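Two arms, one word: evenings in the Flolimholm workshop

Print this page | E-mail to a friend

For three weeks I go to the shared workshop in Flolimholm every Wednesday after supper, and I try to teach two arms to write a word with letter blocks.
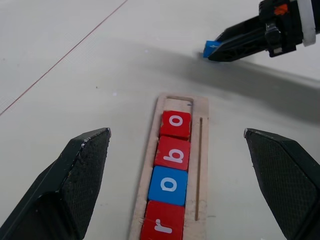
My first plan was to do everything with one arm. It could pick up a block well enough, but it had to travel a long way for each letter, and at the far side of the table it became shaky. So I took the second arm from its shelf and bolted it 600 mm from the first one. The controller is a small board from Prerkilano, which I bought second-hand, and it runs both of them without complaint.

The difficult part is the slot in the tray. The blocks fit in it snugly, so if the fingers come down even a little crooked, the block stands on the rim and stays there. I have now made the last 13 mm of the movement very slow, and I open the fingers in two steps – first a little, then fully. I lowered the motor current also.

The direction of the letters I have not solved. My program knows where a block is, but it does not know which way the letter looks, and a "b" can easily become a "q". I collected 200 pictures from the wrist camera for this and I will sort them at home.

The finger pads are worn at the edges and I should order new ones. If somebody has tried the soft pads from Rorau, please write to me how long they last.

Comments (6) | Shared 13 times

This site uses cookies. By continuing to read you accept them.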